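From: Stulutby list
Date: Apr 20, 2001
Subject: Re: [stulutby] Clear boxes for the medicine cabinet overflow

On the Stulutby list it was written:

> We are trying to get the bathroom stuff out of the linen closet and into
> something with a lid. Right now it is all in shoe boxes and you have to
> pull down three of them to find a tube of anything. Has anyone used the
> clear boxes with a handle on top? I am looking at the Irkik one and the
> Skondura one. I can't tell from the catalog if the latch is any good.
> Also, is clear worth paying extra for over the white ones?

I have had a clear one with a handle since July and bought more over the winter, so I can answer some of this.

On clear or white, get the clear. I started with white boxes and labels, and the labels were wrong inside of a month. With clear walls you can see from the shelf that the bandages are low. The drawback is that a messy box looks messy all the time, and it shows scratches. Mine got scratched in the first week from sliding it across the shelf, and after that I stopped worrying about it.

On the latch, I would pick a box with one latch in the middle of the front over a box with a latch at each end. With two you end up fastening one and forgetting the other, and then you pick it up by the handle and the lid opens at one side. I did that with a full box over a tile floor.

The handle matters more than I expected. Look for one that stands up from the middle of the lid and is wide enough for your whole hand. Some of the cheap ones have a handle you can only get two fingers under. That is fine for cotton balls and no good for anything in bottles. 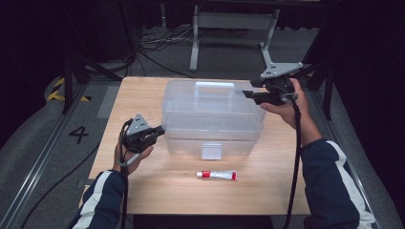
Tubes are the hard part. They won't stand up, and if you lay them flat they slide under everything else and you buy another one. I sorted ours on the table before any of it went in, and we had 6 tubes of the same hand cream, all started. What works for me is to put tubes along one long side with the caps all facing the same way, and set a row of jars or small bottles next to them to hold them in place. Anything squeezed down to the last third goes on top so it gets used up first. I also write the month on the crimped end with a laundry marker. It wears off of some of them but most stay readable.

Don't put the leaflets in the box. They take up half the room. I keep them in an envelope in the kitchen drawer with the appliance booklets.

For the little loose things (tweezers, nail clippers, the thermometer) I use plastic cups and tubs saved from the kitchen, the cloudy kind. The ones that are wide at the top and narrow at the bottom waste some space between them, but they are easy to lift out. If they have a ridge part way up, so much the better, you can get hold of them there when your hands are slippery. Wash them and let them dry overnight with the lids off before you put anything in.
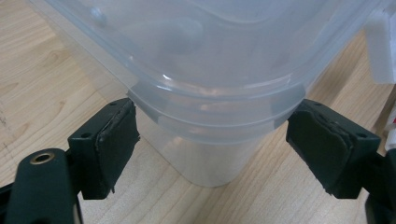

Frosted tub, wide above the ridge and narrow below.

As for the two brands, I have only used the Irkik. The Skondura looked the same size in the store but the lid felt thinner to me. Oltmanns had the Irkik on the back wall by the canning jars last time I was in - item 409, if they haven't changed the tags. Take a tape measure to your closet shelf first, and measure with the handle up. I didn't, and mine has to go in sideways.

One more thing, if you have small children, none of these latches will keep them out. Ours go on the top shelf.

I have a couple of the white ones left over if anybody on the list wants them. Write to me off the list.

--
To leave the Stulutby list, send a message with the word REMOVE in the subject line.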